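Speaker notes: nest-site use by swifts at Cordeiro
Chun-yin Poon, 14th April

Slide 1. Scope
Survey covers 200 cavities in the old quarter. Three visits per cavity. State up front that occupancy means an adult entering, with or without eggs confirmed.

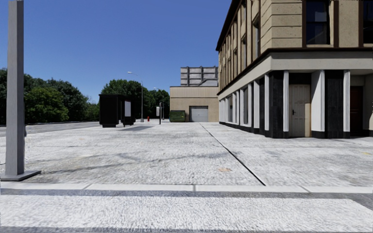

Slide 2. Why swifts are hard to count
Adults enter at speed and leave few droppings. Non-breeders screech past occupied holes and inflate any count made from the ground. We scored entries only and ignored passes.
Pause for the flight-call recording. If the sound fails, move on.

Slide 3. Nest boxes
Two designs: Pronoswood (wood fiber, angled entrance) and Hikico (cast block, flat entrance). Occupancy was higher in the angled type, but those boxes were also put up two seasons earlier. Do not claim a design effect. 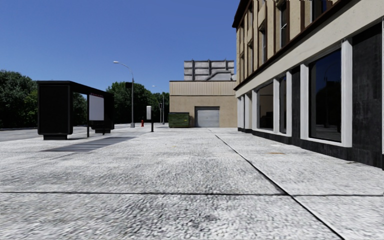
Bus shelter and paved walk.

Slide 4. Entry records
723 entries logged, over 500 of them in the last two hours before dark. Show the histogram. The small morning peak comes from a single colony at Usirico — drop it and the peak goes away.

Slide 5. Site fidelity
Ringed adults mostly returned to the same cavity. Where a hole had been sealed, birds kept striking the wall at that point for several days. Mention that repair work is best started in October, after departure.
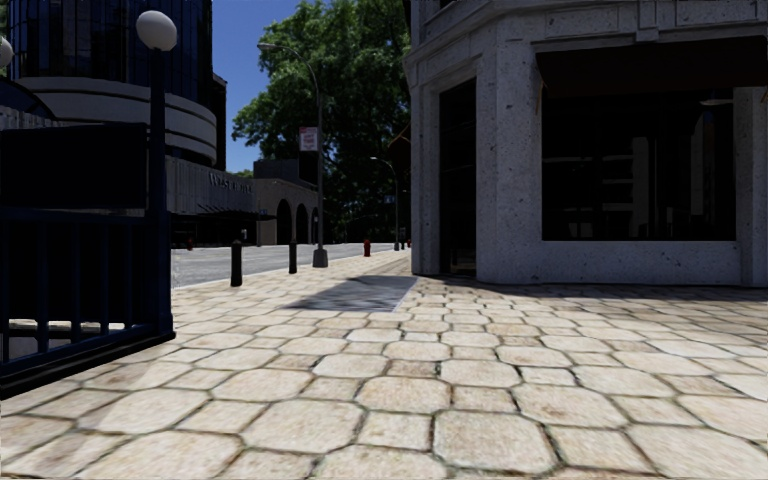 Stone corner building with projecting cornice.

Slide 6. Next season
Add a second observer at large colonies. Test playback at unused boxes. Questions — keep the ringing permit details for afterward.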